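Where does the light go? Roller blinds, windowsills and shiny floors

A bedroom or living room in the daytime is full of light that has travelled a very long way. It left the Sun a little over eight minutes ago, crossed space in a straight line, passed through the air and arrived at the window. What happens to it next depends on what it meets. This page looks at three things it often meets indoors: a blind, a floor and the objects on a windowsill.

1. The blind

A roller blind is a sheet of fabric wound round a tube. The tube is fixed at the top of the window. When you pull the fabric down, it unwinds. Many blinds have a spring inside the tube, and others have a chain or an electric motor that turns it.

Materials can be sorted into three groups by what they do to light.

Transparent materials let light through in straight lines, so you can see clearly through them. Window glass is transparent.

Translucent materials let some light through but scatter it in many directions. You can tell that it is bright on the other side, but you cannot see shapes clearly. Tracing paper is translucent, and so are many pale blinds.

Opaque materials let no light through. Wood, brick and thick card are opaque. A blackout blind has an opaque layer on the back.

Even a blackout blind does not always make a room fully dark. The fabric has to be slightly narrower than the space it hangs in, otherwise it would rub and jam. Light comes in through the gap at the side and makes a bright line. The line has straight edges because the light itself travels in straight lines.

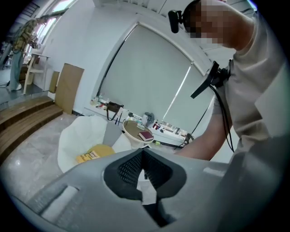 2. The floor

When light reaches a surface, some of it bounces off. This is called reflection. A rough surface, such as carpet, has bumps that point in all directions, so the light bounces off in all directions too. This is diffuse reflection. A polished surface is much flatter, and the light bounces off in a more orderly way. This is specular reflection.

Marble is a rock. It forms when limestone is heated and squeezed deep underground – a change that can take millions of years. Freshly cut marble looks dull. It becomes glossy when it is rubbed with finer and finer grit until the scratches are too small to see. Wood can be polished or varnished as well, but its grain often leaves small ridges, and the reflections are then softer.

Colour matters too. A pale floor reflects more light than a dark one, and a room with a pale floor usually needs fewer lamps.

3. The windowsill

A windowsill is a shelf at the bottom of a window. People use it for bottles, bags, plants and anything else that needs a flat place. It is worth remembering that it is also the part of the room that gets the most sunlight.

Sunlight contains ultraviolet light, which our eyes cannot see. Over time it breaks down some dyes, and cloth left on a sunny sill may fade. It can also change the ingredients in creams and lotions. Some bottles are made of amber glass or plastic for this reason. The brown colour absorbs much of the ultraviolet and blue light before it reaches the contents.

Try it yourself

You need a torch, a sheet of tracing paper, a piece of card, kitchen foil and a dark room.

Shine the torch at a wall. Hold the tracing paper in the beam, then the card. Write down which is translucent and which is opaque.

Lay the foil flat on a table and shine the torch at it from one side. Look for the bright patch on the wall. Now crumple the foil, open it out again and repeat. The patch breaks up – the foil is the same metal, but its surface is no longer flat.

Never look straight at the Sun, and do not point the torch at anyone's eyes.

Words to know

Absorb: to take in light and not pass it on.
Diffuse: spread out in many directions.
Ultraviolet: a kind of light that people cannot see.

Text: Renata Tokarz. Checked by Nikola Stępień.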